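Ops room notebook: NOTAMs, Flimdale to Didton
May 4, 2024

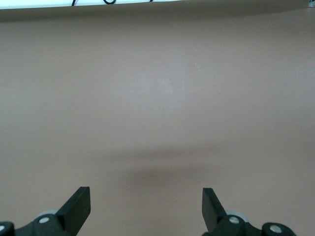 Table top, ops room.

Right, NOTAMs. I said I'd have a proper go at these and write it down while it's fresh, so this is a long one (skip to the Oketti bit if you only care about alternates).

The grumble that started it: the briefing pack for the Didton run has got so fat that people are skimming it. I know they are because I am. You get page after page of cranes, grass cutting, a taxiway light that went out in the winter and may or may not have come back, and somewhere in the middle is the one line saying the approach you were planning to fly isn't there. Same typeface, same capitals, same everything.

So I took the pack for the morning departure and went through it line by line with a pencil, marking each one as "changes what I do", "good to know" or "why". The "why" pile was enormous! Most of it was obstacles so far from anywhere we'd be that you'd have to be having a very bad day to meet one. Four ended up in the "changes what I do" pile. Four, out of that whole wodge of paper.

Writing them out properly so we all have the same list:

Didton runway 22, start of the runway moved up for resurfacing, so less landing distance than the chart says. Runs until September.
Didton approach lights on the same runway, out of service while the above goes on. Puts the minimum visibility up, and that one matters more than the shorter runway on most mornings, if you ask me.
Flimdale refuelling hours changed. Early departure means fuel the night before.
Oketti rescue and fire cover reduced overnight. More on that in a minute.

The thing that bothered me was the first two. They are on separate pages! They were issued separately, so they sort separately, and unless you happen to be holding both in your head you'd never put them together. Shorter runway, fine, we can do that. Lights out, fine, add to the visibility. Both at once on a wet morning with low cloud and you want to be thinking about it before you leave, with a cup of tea, and not at the top of descent.

I had a look at whether Dumlao (our planning tool, for anyone reading this who's new) picks it up. Sort of. It takes the landing distance change if you tick the box for temporary data, and I had forgotten there was a box. Ticked it, ran the flight again, got a sensible answer. It does nothing at all with the lights. The visibility it shows is the one from the chart, in a nice confident green. I've put a note on the screen for now. If anybody knows how to make it take a manual minimum without retyping the whole approach, please scribble it in the margin here.

Also, tick box resets every time you close the plan. Grr.

Oketti, then. We've always used it as the alternate for Didton out of habit: it's close, the weather is usually a bit different, the parking is easy. But with the fire cover reduced overnight, it's below what we need for the early arrival, at least as I read it. I rang to check the hours and the person on the phone was very helpful and gave me times that didn't match the NOTAM. So I rang again later and got a third version. I'm going with what's published until something new comes out, and that means Oketti is off for the first flight and fine for the rest of the day.

For the first flight that leaves coming back to Flimdale. It costs more fuel, obviously, and I redid the sums twice because I didn't like the first answer. Second answer was the same. It fits with a normal load. It gets tight with a full one and a headwind, so whoever is planning should do it early enough to argue about bags.

Things I tried for making the pack readable:

Sorting by airfield and then by what it affects (runway, approach, lights, fuel, everything else). Big improvement, easy, took me longer to make the tea. Runway and lights for Didton now come out next to each other.

Highlighter. Works until the printout gets reprinted.

Filtering out obstacles altogether. I got nervous and put them back. There's a crane near the Didton approach that would have vanished with the rest, and while it doesn't change our minimums I'd want to know about it if I was looking out of the window for the runway. Moved them all to the back page instead.

A short cover sheet, handwritten, only the ones that change what we do. This is the one I like best! I gave it to two crews to try and both used it, though one of them told me my sevens look like ones. Fair. I'll print it in future.

What worries me about the cover sheet is that it becomes the only thing anyone reads, and then the quality of everyone's briefing depends on whoever had the pencil. I don't have an answer to that. I've written "read the pack as well" along the top, which I'm aware is what you write on something when you know people won't.

To do:
Ask the Dumlao people about the lights and the resetting box.
Check Oketti again when the next update comes through.
Reprint the Didton runway page, ours still has the old distances pencilled on it.
Find out if the afternoon pack has the same trouble, or if I've just been staring at the worst one.
New pencil.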